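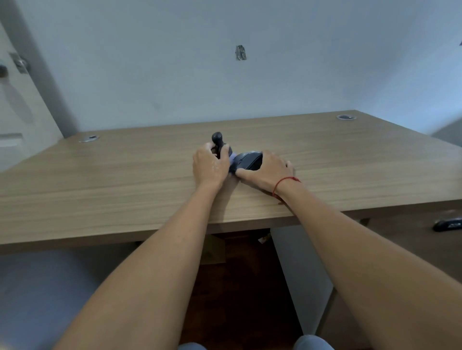
Histen replied that a stiff top is usually old residue, and asked me to clean it again with a soft cloth before they reopen ticket 184.

I went over the neck first, just under the round black top.

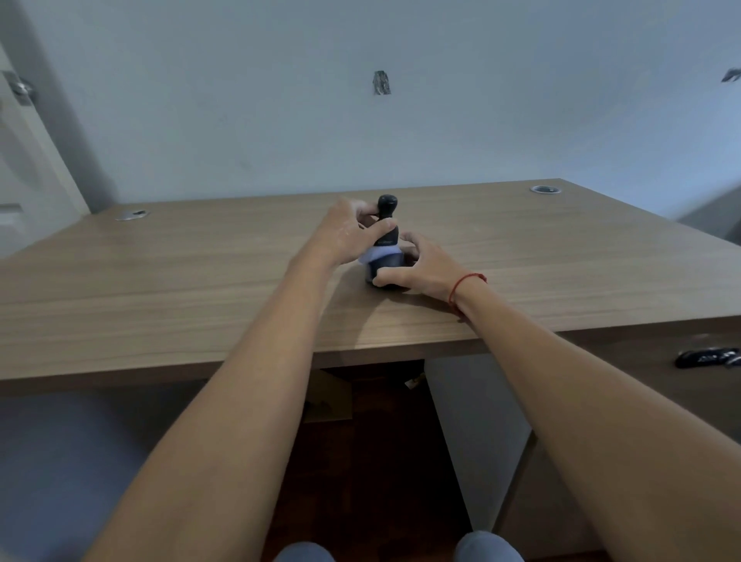 The neck feels smooth now, but the top is still stiff. Same in the evening.

Tried it again with the base held against the desk. 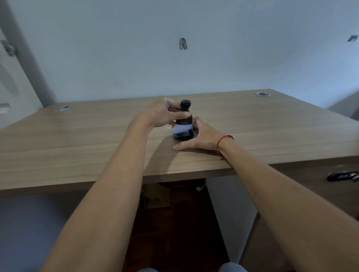 No change after 2 rounds. I have not used any oil or cleaner on it.

Please advise on a replacement top. I would like to keep the base.

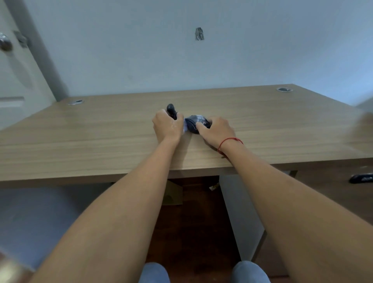

Status
Open, waiting on Histen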